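Firico Episode Archive: Frequently Asked Questions

Last revised Sun 1 September

General

What does the archive cover?

The archive indexes "Perrin", the science fiction drama that ran for 9 seasons and 179 broadcast episodes. Each episode has one record. Records hold the production number, the air order, the running time, the credited cast, the uncredited cast where known, the writer and director credits, and the stardates or in-story dates spoken on screen. Plot summaries are kept to one paragraph. Reviews and ratings are not stored.

Are the television films included?

Yes. The four television films have their own records with the prefix TF. They are not included in the episode total.

Is "Drulitz" part of the archive?

Only where it crosses over. "Drulitz" was the later series set on the mining station, and it shares 22 cast members with "Perrin". Those performers have a combined credit list on their cast pages. The "Drulitz" episodes themselves are listed by title and number without a full record.

Numbering and order

Why does an episode have two numbers?

The production number is the order in which the studio opened the file for the episode. The air number is the order of first broadcast. The two differ most in season 2, where several episodes were held back for effects work. Search results sort by air number. To sort by production number, use the menu at the top right of the results table.

Why does my disc set show a different order from yours?

The first disc release followed production order. The second followed air order but split the two-hour pilot into two parts, which moves every later entry in season 1 up by one. The archive treats the pilot as a single episode under air number 1. The "Disc" column in each record gives the position in both releases.

Which version is used for running times?

The original broadcast version, measured from the first frame of the teaser to the last frame of the end credits, without commercials. Syndicated versions are shorter. Where a syndicated cut removes a credited performer's only scene, the record carries the note SYN.

Cast records

What is the difference between "main", "recurring" and "guest"?

Main: the performer is named in the opening titles of the episode.
Recurring: the performer is named after the opening titles and plays the same character in four or more episodes.
Guest: all other credited performers.

The category applies to the episode and not to the performer. A person can be a guest in season 1, recurring in season 3 and main in season 5. The cast page shows each period on its own line.

How are performers listed if they played more than one character?

Under each character, with the episode numbers given separately. The makeup-heavy roles account for most of these cases. If two characters appear in the same episode, the record lists the performer twice and the episode count on the cast page rises by one only.

How are name changes handled?

The episode record keeps the name exactly as it appeared on screen, including misspellings. The cast page uses the performer's current professional name. A search on either form returns the same page.

What counts as an uncredited appearance?

Background performers, stand-ins seen on camera, stunt doubles and voices. An entry needs one of the following sources: a call sheet, a studio daily report, a signed statement from the performer, or a published interview with the title and page number. Recognition from a screen capture alone is not accepted. Entries made before the current rules came in are marked with a U until a source is found.

Does the archive hold birth dates and contact details?

No. Birth dates were removed in June. The archive has never held contact details and does not forward mail to performers or their agents.
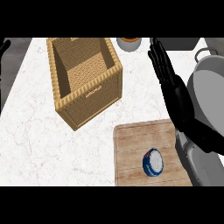 Woven basket on a marble countertop.

Interviews and quotations

Where do the quotations on cast pages come from?

From published print interviews, convention panels with a recording, and the commentary tracks on the second disc release. Each quotation has a source line. Quotations are limited to 60 words and are not edited for grammar.

A quotation on a cast page contradicts an episode record. Which is correct?

The episode record is based on documents and takes priority. Performers often recall the shooting order and not the air order, and episode titles sometimes changed after filming. The quotation is left as spoken and a cross-reference is added under it.

Can I listen to the Stulville panel recordings?

The Stulville convention recordings are indexed but not streamed. The index gives the panel title, the participants and a time code for each topic. Listening copies may be used at the Firico reading room by appointment. Copying is not permitted.

Corrections

How do I report an error?

Use the "Correct this record" link at the foot of the record. State the field, the present value, the proposed value and the source. Submit one form for each record. Forms without a source are closed without a reply.

How long does a correction take?

Corrections to dates, running times and spelling are usually entered in the next weekly update. Corrections to cast credits are checked against the studio papers and take longer. The records editor, Tshepo Gumede, decides disputed cases. The decision and the source are written to the "History" tab of the record.

Can I submit a whole season at once?

Yes, as a comma-separated file using the template on the Downloads page. Do not change the column order. Leave unknown fields empty and do not enter zero.

Use of the data

May I use the episode list on my own site?

The tables may be copied for non-commercial use with a link to the archive. The plot summaries and the text of cast pages may be quoted in part but not copied in full. Commercial publishers should write to the licensing address on the Contact page before using any of the tables.

Is there a data feed?

A feed of changed records is published with each weekly update. It contains the record number, the changed field and the new value. The old value is available only from the "History" tab.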